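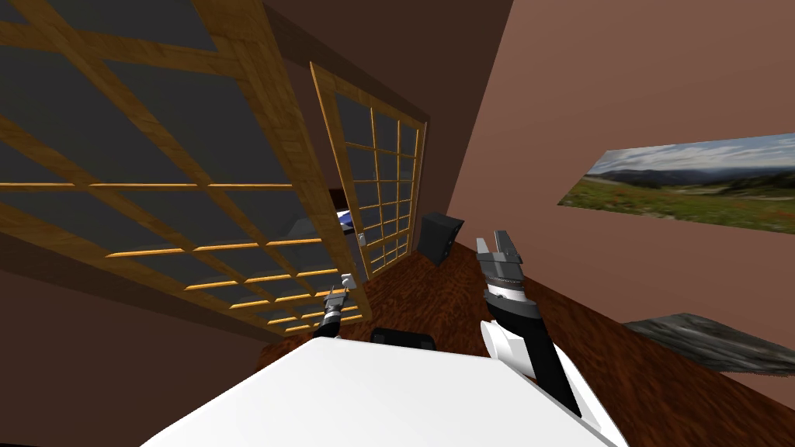

The two-arm setup in simulation, with the white table, the sliding panels and the meadow poster.

Dec 13, 2020

I went over to the Drornside workshop for their winter open day, mostly to see how the two-arm build was coming along. The workshop is 25 minutes from the station on foot, uphill, and the door is on the yard side.

The arms are still being put together. One had its wrist off when I got there and the other was waiting on a motor driver from Gerlach. So most of the work I saw was on the screen. They build the room in a simulator first and try the reaches there – the room they use has a terracotta wall and a wood floor, and both grippers were pointing up, the near one open, in the view I liked best.

The parts list stands at 1,327 dollars so far, not counting the table. Printed brackets take up 165 hours of that, on an old Zuletti printer that needs its bed leveled every morning. I asked about the control code, which they call Mevar. It runs on a secondhand desktop and logs joint angles 128 times a second.

There was soup at noon, and a long talk about cable routing that I only half followed. I bought a bag of leftover bearings for my own bench.

Next open day is in April. They hope to have one real arm bolted down by then.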